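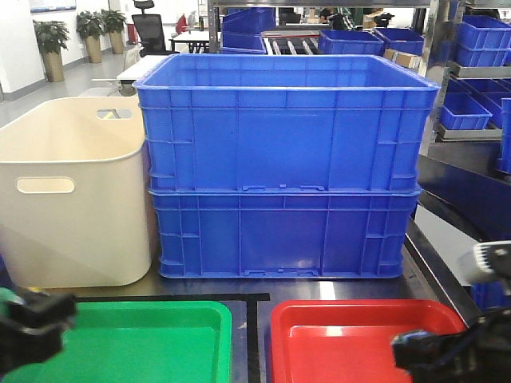
Do I still get the dividend if I sell my shares on the ex-dividend date?

I own 400 shares of Neker and want to move the money into Jandov. Neker goes ex-dividend on Monday and I really don't want to miss the payout!

Fludorora
You keep it! Anyone who owns the shares at the close on the day before the ex-date gets the dividend, so you can sell Monday morning and the cash still shows up on the pay date. I love this one, it feels like a magic trick the first time. Just remember the price usually opens lower by the size of the dividend, so you aren't really ahead.

Fahmy
what they said. mine took 10 days to land after I sold, don't panic

jandov_fan2
Check the tax side too! For the lower rate on qualified dividends in the US you have to hold the shares more than 60 days in the window around the ex-date. I sold too soon in May and paid the regular rate on the whole thing. Still a great little stock though!

Money Help > Stocks > Dividends
Filed under: Dividends, Selling Shares
Last updated September 2018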